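Plarkumance > Papers > Swirls and Waves

Cedero Wave Wallpaper, Pattern 3601
Mint / Mauve / Charcoal
In stock
Page updated Apr 27, 2020

Okay, I'm going to try to be a grown-up about this one and give you the measurements before I start gushing, but it's my favorite paper in the shop and I've never hidden that very well.

Cedero is a big, rolling wave pattern in mint green, a dusty kind of mauve and charcoal, with fine black linework that curls up into spirals wherever the bands meet. I first ordered it for one small wall in my own hallway. Then I did the hallway ceiling too (my neck hurt for a week) and then I started selling it. If you've been in the store you've walked right past it on your way to the register, and quite a few of you have stopped to ask if it was hand drawn. It's printed, by Nerkorwood, on their heavier paper, and the lines come out nice and crisp even when you get your nose right up to it.

People worry that a pattern this busy will swallow a room. I worried too! What I've found is that it behaves well with one calm surface next to it, something gray or white or stone-ish, and then one strong color on top of that. Red is my pick. Mint and red sounds like Christmas, I know, but the mauve takes it somewhere else, and a red dish with a pile of fruit near it looks great. 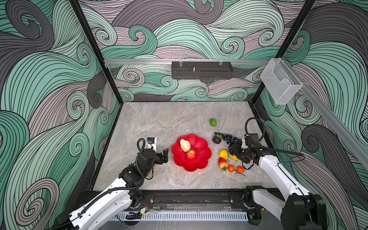

Photo: Plarkumance / Cedero 3601 on three walls, gray marble-pattern top

I get asked about going all the way around with it, so let me say my piece. Three walls of Cedero is a lot of Cedero, and I love it. The trick is the corners. Don't try to carry a full strip around an inside corner in one piece, it will wrinkle on you. Cut it so you've got a half inch turning the corner, then start the next wall with a fresh plumb line and overlap. You'll lose a sliver of the pattern. With spirals this loopy your eye just keeps going, and I have yet to have a customer come back and complain that their waves didn't line up. If you have dark trim or posts in your corners, even better, the charcoal bands pick up on it and the seam pretty much disappears into all that.

The details

Pattern number: 3601
Roll length: 11 yards
Roll width: 27 inches
Match: drop match, so buy a little extra
Finish: matte, lightly wipeable
Backing: non-woven, paste the wall
Colors: mint green, mauve, charcoal, pale gray, with black line
Removal: peels off in full strips if you prepped the wall properly (please prep the wall)

"Lightly wipeable" means a damp cloth and a gentle hand. I splashed coffee on mine and it came off fine the same morning. Spaghetti sauce left to dry overnight was another story, and I now have a framed print hanging over that spot. Behind a stove I'd put up a sheet of clear acrylic, or go with one of the vinyls on the next page.

About the drop match: each strip shifts down by half a repeat from the one before. If that sentence made you want to close this page, write to me with your wall height and width and I'll work out the rolls for you. I do it all the time and I kind of enjoy it. Measure to the highest point of the wall, too, especially in an old house. My hallway is a full inch taller at one end.
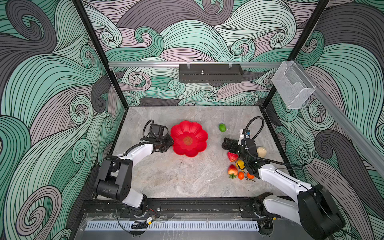
Back to what goes with it. I keep a shelf of tabletop stuff in the store purely to hold up against paper, and the flower-shaped bowls with the scalloped edge are the ones I grab the most. Round petal edges next to round waves, it just works. Fake fruit is handy as well, and I'm not ashamed of it, I like having a whole heap of color I can shuffle around on a countertop without it going brown on me. If you're choosing a counter or a tabletop at the same time as the paper, try a soft gray with a bit of veining. Skip a loud granite. I tried a speckled brown sample with Cedero once and had to go outside for a minute.

For paint, pull from the mauve before you pull from the mint. Mint on the remaining wall gets very toothpaste very fast. A pale gray ceiling is lovely and so is plain old white. Brushed metal looks good against it, shelf rails and hooks and that sort of thing, and so does black. Brass I go back and forth on.

Samples

A sample is a letter-size sheet and I'll send you up to 6 different papers in one envelope. Do get one of this before you buy. The mint shifts a lot with the light, it's grayer in a north-facing room and much fresher in the sun, and I'd hate for you to find that out with paste on your hands. Tape it up, leave it for a few days, look at it in the morning and again with the lamps on. One sheet won't show you the whole wave, so I tuck in a little printed card of the full repeat.

Ordering and batches

Nerkorwood prints this in runs of 1000 rolls and the color moves a tiny bit from one run to the next. Order everything for your room in one go and I'll pull it all from the same batch. The batch number is on the label, so hang on to the label! If you come up short, send me that number and I'll see what's on the shelf. The next run is due in July.

Unopened rolls can come back within 30 days. Cut rolls can't, sorry.

You may also like

Sfakianakis Stripe, for the room next door
Nerkorwood Plain in Pale Gray
Paste, brush and smoother kit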